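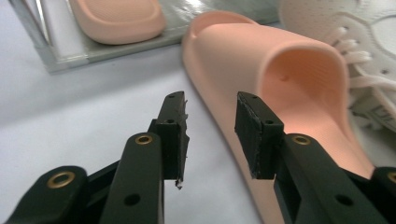
A peach-pink slide on the white table.

About Veviveo

Welcome, and thank you for stopping in to read about us! We are a small shoe repair and comfort footwear shop, and we have been looking after the feet of this town for 18 years now, through plenty of wet springs, one flooded basement and more snapped heels than we would care to think about.

Veviveo began as a repair counter at the back of a dry cleaner's. There was room for a stitching machine, a stool and one customer at a time, and if a second customer came in, the first one had to hold the door. People would bring us a pair of boots and stay to talk about their arches, their bunions, the wedding they had to stand through on Saturday afternoon shoes that pinched. After a few years of that it seemed only right to sell them something kinder to walk in, so we took over the old Nishimura stationery store on the corner and put in some shelves. We kept the long paper drawers, and if you ever need laces, that's where they live (brown and black on the left, colors on the right, and the very long ones for skates at the bottom).

These days we have 2 shops. The corner store is still where all the repairs are done, and our newer place in Enditz, over by the post office, is mostly fitting and sales. You can drop off repairs at either one. The van goes back and forth in the evening, so please allow an extra day if you leave your shoes in Enditz.

We do heels, soles, zippers, stitching, stretching and dyeing, and we also mend bags, belts and the occasional dog collar. Simple heel tips start at $18 a pair. A full resole on a leather shoe starts at $55, and we will always call you before we go any higher than the price we wrote on your ticket. Some shoes just aren't worth the money to fix, and we'll tell you so, even when you have walked all the way over with them in a bag. We have sent a good many people home with a bit of glue and our best wishes.

On the sales side, we like shoes with room in the toe. We measure both feet, standing up, every time, including yours, even though you have been the same size since high school! Feet get longer and wider over the years, and it is a happy thing to watch somebody walk across the carpet in a shoe that fits after ten years in one that didn't. House shoes and summer sandals can be tried on for as long as you like. There's a bench by the window and usually a pot of coffee.

We should mention the Varico Walk too, which we help put on every July. It follows the river path to the old mill and back, at whatever speed you please, and this summer 191 people signed up. We hand out bandages and spare laces at the halfway bench, and both run out sooner than we plan for.

Repairs not picked up after two months go to the charity shelf, so do hang on to your ticket.

Page last updated August 2023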